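Inès Vasseur, la voix dans les oreilles

J'ai découvert Inès Vasseur dans ma cuisine, en épluchant des carottes. Enfin, sa voix. Elle lisait un recueil de méditations sur les psaumes, et j'ai laissé brûler les oignons — premier livre audio chrétien que j'écoutais jusqu'au bout, je l'avoue. Alors quand elle a accepté de me parler une heure, j'ai préparé beaucoup trop de questions.

Elle enregistre chez Toson, une petite maison qui ne fait que de l'audio, surtout des livres de spiritualité et quelques biographies de missionnaires. « Au départ je venais pour un remplacement, me raconte-t-elle. Une lectrice avait perdu sa voix, j'ai lu deux chapitres, et je suis restée. » C'était en janvier, il y a déjà plusieurs hivers.

Est-ce qu'il faut croire pour lire ces textes ?

Je pose la question un peu brutalement et elle rit. « Moi, je crois, donc je ne peux pas te répondre pour les autres ! Mais je sais que certains jours je lis une prière et que je n'y suis pas du tout. J'ai faim, j'ai mal au dos. Je la lis quand même, et je la relis l'après-midi. » Elle garde souvent la deuxième prise.

Elle me parle ensuite des prédicateurs d'autrefois, avec leurs phrases de 50 mots et leurs points-virgules partout. Elle marque ses respirations au crayon (jamais au stylo, elle change trop d'avis). Pour son dernier projet, un vieux traité sur la prière en famille, elle a noté 2,371 respirations. Je lui fais répéter le chiffre. « Oui, oui, j'ai compté, c'était une période creuse. »

Et les enfants, ils écoutent ?

« Les miens, pas longtemps ! » Chez elle, le soir, c'est un chapitre après le repas, rarement plus, et un cantique si quelqu'un en a envie. Le plus jeune dessine pendant ce temps. Elle a fini par trouver ça très bien. Je lui dis que chez nous, au bout de trois minutes, il y a toujours un verre renversé, et elle me conseille d'essayer en voiture. Elle-même écoute les autres lecteurs sur le parking de Leclerc, moteur coupé, quand il reste une page avant la fin du chapitre. 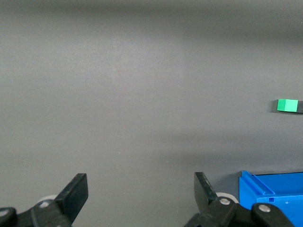
Ce qu'elle prépare maintenant

Un récit, pour changer : Gekville, l'histoire d'un pasteur muté dans une ville où il ne connaît personne. Il y a des dialogues, des disputes de paroisse, un organiste sourd d'une oreille. « J'ai une peur bleue des voix d'hommes, me dit-elle. Si je descends trop, on dirait un ours. » Elle m'en fait une au téléphone et, ma foi, l'ours est plutôt convaincant.

La sortie est prévue le lundi 15 juin, en téléchargement, avec 40 minutes d'extrait gratuit. Je lui demande pour finir ce qu'elle écoute, elle, quand elle épluche ses carottes. « Du silence, répond-elle. Ou la radio, très fort. »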